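The Jolstead Procedure

Kamran Kermani wrote the clearing procedure in May, on two sides of paper, and by autumn it had been amended so many times that the original was mostly margin. Step one was to establish what was on the table. Step two was to establish whose it was. Step three was to clear it. Step two had never been completed by anyone on the evening shift.

The room was on the first floor of the Jolstead building, over the loading door. It was hung with black cloth, which took in dust and gave it back when the heating came on. The table was round. Kermani held that a round table was harder to sweep than a square one, having no corner to sweep towards, and he had put this in the margin as well.

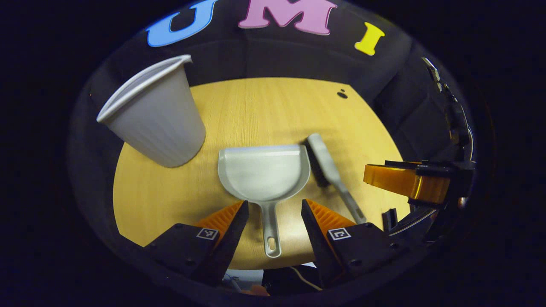
THE JOLSTEAD PROCEDURE
by Simin Nikzad
Short fiction | November 3, 2021

Eusebio Tello came on at six and read the sheet from the top, as required. He was in his second week. Before that he had worked at Vimolbridge, where rooms were cleared by opening a hatch in the floor and pushing.

"The cup is on its side," he said.

"Then write that down," said Kermani.

Tello wrote it down. The form had a box for cups and a smaller box for the condition of cups. The words "on its side" did not fit in the smaller box, so he wrote "side".

"Dustpan and brush?"

"Both on the table. The brush is against the pan."

"Touching it?"

Tello bent to check. "Touching it."

Kermani nodded and entered it himself. The dustpan and the brush were to be treated as one item when touching and as two when apart. This was the third amendment, brought in after a disagreement with the day shift, who had signed for one item and been handed two. The day shift was Farhad Ghorbani. He had been the day shift for as long as Kermani had been the evening one, and they had met four times, always on the stairs.

"Can I pick them up now?" said Tello.

"Whose are they?"

"Ours, I should think."

"Is that written on them?"

Tello looked at the grey handle, and at the hole in the end of it, and said he could not see that it was. Kermani took the sheet back and turned it over. On the reverse, under step two, somebody had written "see 69". Item 69 was in the stores ledger. The stores ledger was at Rivton, in a cupboard, and the key to the cupboard was signed out to Ghorbani.

They sat down on the two chairs by the door. The heating came on.

"At Vimolbridge," said Tello, after a while, "we would have finished."

"At Vimolbridge you had a hatch."

"We had a hatch," Tello agreed.

Kermani unscrewed his flask. He was fifty-eight and had cleared this room every weekday evening for eleven years, first without a procedure and then with one. The work took nine minutes without and up to three hours with. He had reported the figures upstairs in a table. They had thanked him for the table and asked for another column.

What he had not reported was that before the procedure he used to go home at half past six, to a flat where the radio had stopped working in the same week as his marriage. The first evening with the sheet he had got in after nine, too tired to notice either. He had added the first amendment the next day.

Tello did not know this. He was twenty-three and had a bus at 7.14.

"What about the letters?" he asked. "On the cloth. Do they go on the form?"

"Letters are fixtures."

"They're foam."

"They look like foam. They're down as fixtures."
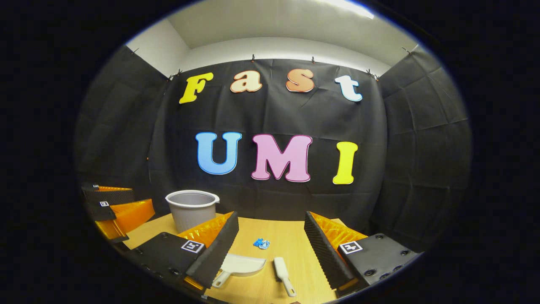 The room at Jolstead, with bucket.

The bucket was the subject of the fifth amendment. It could stand on the table if it was upright and open, but it could not be used to carry anything away until step two had been signed. In practice it was moved to the table and then moved back.

There were also the small blue pieces. They were plastic and of no known purpose, and one evening in September Kermani had swept them up without thinking and tipped them in the bin. Next morning he found a note from Ghorbani taped to the door. It said: "Blue bits?" He had gone through 114 litres of refuse in the yard to get them back. He had put them on the table in a little heap, and Ghorbani had left a second note, which said: "Thanks."

Kermani had kept both notes. They were in his locker, clipped to the original sheet.

At five to seven there were steps on the stairs and a man came in wearing a coat and holding a key.

"I was passing," said Farhad Ghorbani. "Is it the ledger you want?"

"Item 69," said Kermani.

"It's a mop. It was always a mop. I looked it up years ago."

Tello got to his feet. "So can I clear the table?"

Neither of them answered. Ghorbani had noticed the flask. Kermani found the spare cup for it, wiped it with his sleeve and wrote nothing down, and Tello, who had a bus to catch, picked up the brush.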